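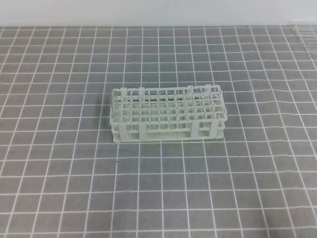
When do the new water sampling rules take effect in Prarnley?
The revised schedule applies from the first Monday after publication, and the first full set of results is due in May.

Prarnley district to sample private wells twice a year

Oct 30, 2020

The Prarnley district water office has adopted a revised sampling schedule for private and shared wells, replacing a system under which most owners were tested only on request. The schedule covers 3,356 registered wells and sets a fixed interval of six months between samples.

Under the previous arrangement, a well was tested when it was drilled, when the property changed hands or when a complaint was filed. District records show that some 25 percent of registered wells had no result on file from the past eight years.

"The register told us where the wells were and how deep they went. It did not tell us what was in the water," said Nobuhle Nkuna, who heads the sampling program. "A result from the year of drilling has very little value now."

Each sample will be tested for total coliforms, E. coli, nitrate, pH and conductivity. Wells in the Motaung valley, where the water table is shallow and the land is used mainly for row crops, will also be tested for arsenic and two common herbicides. The office said further substances could be added by notice without a change to the schedule.

Owners may collect their own samples or book a visit. Self-collected samples must be taken from a cold tap ahead of any filter or softener, after the water has run for five minutes. Bottles for the bacterial tests contain a small amount of powder that neutralizes chlorine and should not be rinsed. Samples must be kept chilled and handed in on the day they are taken. Those that arrive warm, leaking or without a collection time on the label will be rejected, and the owner will be asked to repeat the sample at no charge.

Drop-off points are the district office in Prarnley and the Inura depot, both open weekday mornings. Analysis will be carried out by Grasico, a contract laboratory that already handles the district's public supply samples. Bacterial results are to be reported within three working days and the remaining results within two weeks.

The fee is $45 per sample for owners who use a drop-off point. A collection visit costs an additional $8. Shared wells are billed once – the fee is not multiplied by the number of households connected.

A positive E. coli result will be reported to the owner by phone on the same day, with advice to boil water used for drinking and cooking until two clear samples have been obtained. Nitrate above the drinking water limit will be reported in the same way, but boiling is not advised in that case, as it raises the concentration. Households with infants will be told to use another source.

The district will publish results by area and will not list individual addresses. Owners who miss a sampling date will receive a written reminder. There is no fine during the first year.

Wells used only for irrigation or livestock are exempt, provided they have no connection to household plumbing. Owners claiming the exemption must file a signed statement at either drop-off point before their first sampling date.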